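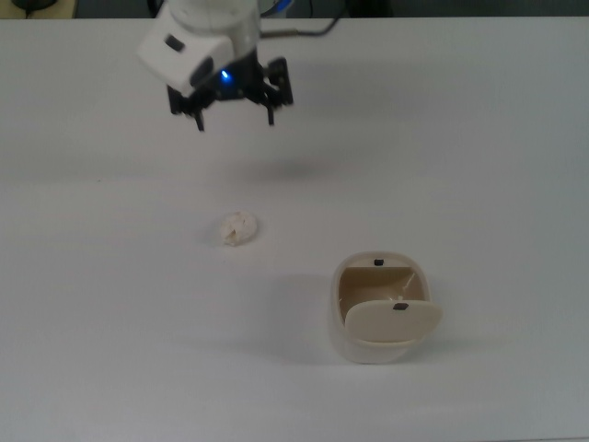
Our club project this term was tidying up a desk. Heo is the name we gave our setup, the arm plus all the code, and the job we picked for it was trash: find a paper ball, pick it up, drop it in the little bin with the swinging lid. One ball, one bin, nothing else on the white table. We wanted to do pens and cups too. No time.

Report is for the Bernotura student showcase, June 26, 2019, so sorry if bits are rough.

What we did. Drove the arm by hand first and recorded every run, 200 runs total. Two people per shift, one driving, one resetting the table. Resetting is boring, bring music. Then trained on the recordings with Zarine, the school's training machine, which we had to share with the Alidex team. They had it most nights. Our longest training was 3095 steps and then it got stopped for their job. We used that one anyway.

What went wrong. White paper on a white table is hard. The ball hardly has any shadow and under the weak lights at one side the program kept losing it, so we started placing it closer to the middle. Maybe cheating a bit. Also the paper gets flatter every time the fingers squeeze it, and a flat ball is a diffrent problem from a round one. We swapped in a fresh ball every 5 runs after that. Should of done it from the start.

The lid was the other thing. If it's tilted open, fine, drop the paper in. Closed, the arm has to push it first and our driving for that was all over the place. Half of us pushed with one finger, half with both. So the recordings disagree with each other and the arm kind of dithers over the bin. We left the lid open for the final tests.

For August: agree on one way to push the lid BEFORE recording. Try colored paper. Write down which shift drove which run, we lost track. Ask for Zarine time early. Code is on the club drive, in the heo folder, readme is half done.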